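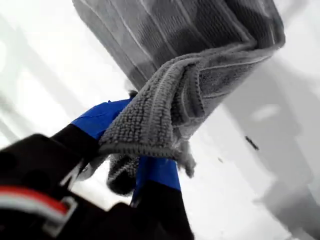 Home Projects Reports Archive Contact

Two Arms on a Student Budget: Planning Our Cloth-Handling Bench
By Nouhaila Ezzat — October 25, 2024
7 comments 111 shares

When our group sat down in September to plan the Morkby bench, we had $483 left for extras, and I will admit we spent a whole happy afternoon arguing over it!

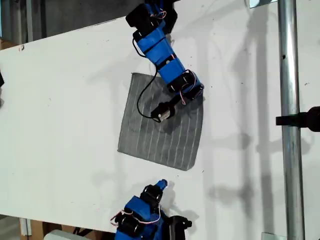

The arms themselves were already paid for, so the money had to cover spare servos, wiring and whatever we chose for fingertips. Stustov sells a nice servo but ships slowly, and Malabanan is quicker if you can live with a shorter warranty (we could).

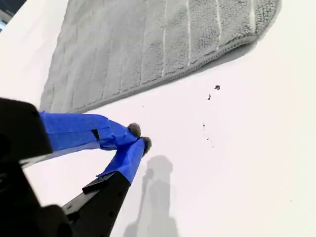
Fingertips deserve their own line in the budget, and I wish we had given them one from the start. We priced 3 kinds — molded rubber from Etovow, felt pads, and plain tape with something soft at the end — and the cheap ones are so easy to redo that we kept a little money back just for those.

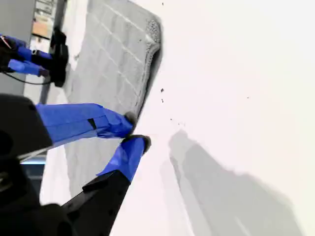 Should a new team buy spare servos before they need them?

We would, at least one for each arm, because waiting on a delivery with a report due is a miserable way to spend a week. Tape and pads can be bought as you go. Our full price list is in the appendix, with shipping on its own line.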